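Budgeting for a handheld gripper setup, what am I forgetting?

Posted in: Robots & Automation > Buying and Planning

Hi all! I've been told to put together an equipment budget by March for a small room where people will fold and handle clothes with handheld grippers, so we can train an arm on it later. I've got prices for the grippers themselves from Gulletti and that's pretty much where my spreadsheet ends (help). We want 5 stations to start. I know I need tables and chairs, but what else eats the money? And do I buy headsets for everybody on day one or add them as we go? 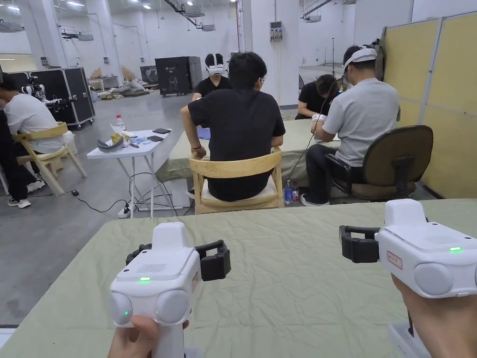
rirnum_bench
Member, Robots & Automation

One more thing I should've said up top: we already have the room and the internet, so leave those out. My boss would like one number and I'd like it to not be embarrassing. We also got a quote from Prarnar for a bundle with the tables thrown in, and I can't tell if bundles are ever worth it.

sleeve_and_cuff
Regular

Oh I did this last year and my first budget was so wrong! The grippers were the easy part. You work them in pairs, one per hand, so 5 stations is ten of them before you've bought a single spare. I'd put in for 15 total and not let anybody talk you down. Then go through it station by station:

Grippers, two per station. Get some sort of label on every one the day it comes out of the box, even if it's just a sticker you write on by hand. Ours all look the same and we mixed up two pairs in the first week.

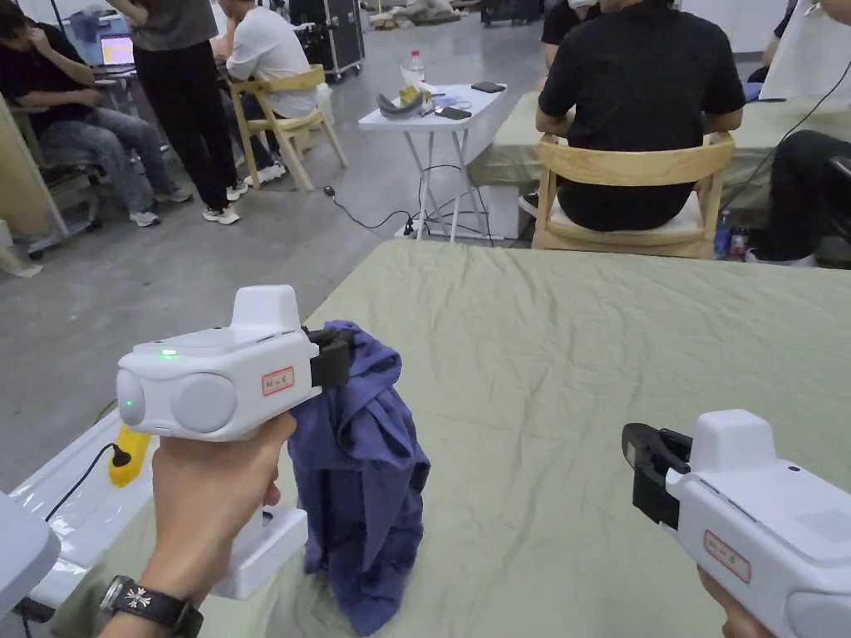 Tables and covers. Get plain cloth in a color your garments won't blend into, and buy double so you can swap them. Pale green or cream is fine under blue shirts. Cheap folding tables are great for parking phones and water bottles, so throw in a couple of those too.

Power and cables are where I blew it. I had one power strip per station and wound up buying 20 more bits and pieces (extension cords, adapters, tape for the floor). Give it its own line in the spreadsheet or it'll come out of your snack money like mine did. 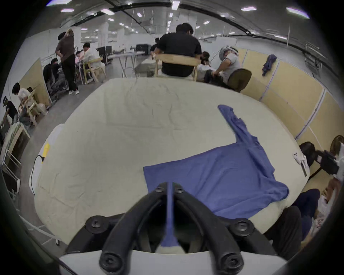 Chairs and headsets. Please spend real money on chairs, people sit in them all day! Headsets I'd buy for every station right away if your grippers need them for tracking, because the second order we placed came with a different strap and everyone fought over the old ones. Wheeled cases too if you'll ever move rooms.

As for the bundle, I priced ours against Imai and buying the tables separately was cheaper. Ask Prarnar to break out the tables on the quote and see what they say.

imai_user_56
New here

just get used ones

dockside_tinker
Regular

Agree with most of the long answer, except I'd start with two stations and hold back the rest for a month. You'll change your mind on table size, I promise. Also budget for clothes! We went through 56 T-shirts before anyone thought to make that a line item, and they do wear out from being grabbed in the same spots. 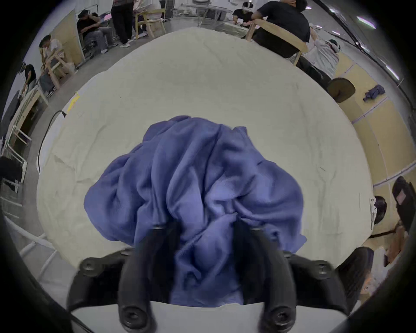
Should spare fingers go in the first order or wait until something breaks?

Put them in the first order. Ask the seller what a set costs and how long shipping takes, then buy one set for each pair of grippers. Waiting on a small part with a station sitting idle costs more than the part does, and it's a lot easier to get it approved while the budget's still open.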